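Blog > Around the House > Decluttering

I cleared out the hall closet on 4/30/19 and I'm still finding stuff in my pockets (hair ties, mostly!). Eswood sells a nice divided bin, but I'm too cheap, so everything gets tossed in together.

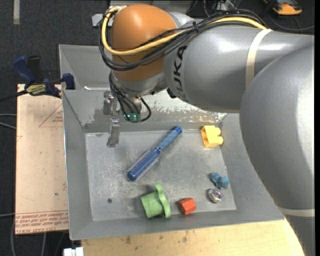

My rule for odds and ends is one bin, no lid, and I have to deal with it before July. Brushes are my weakness. I'd keep a round one like that blue one forever, even though my hair's been too short for it for years. And a stray yellow toy block? Straight back to the kids' room, no debate.

Comments

Gwendolyn Pettigrew: No lid is the trick! Mine had a lid and I forgot it for 17 months.

Kha Sầm: Keep the brush, hair grows :)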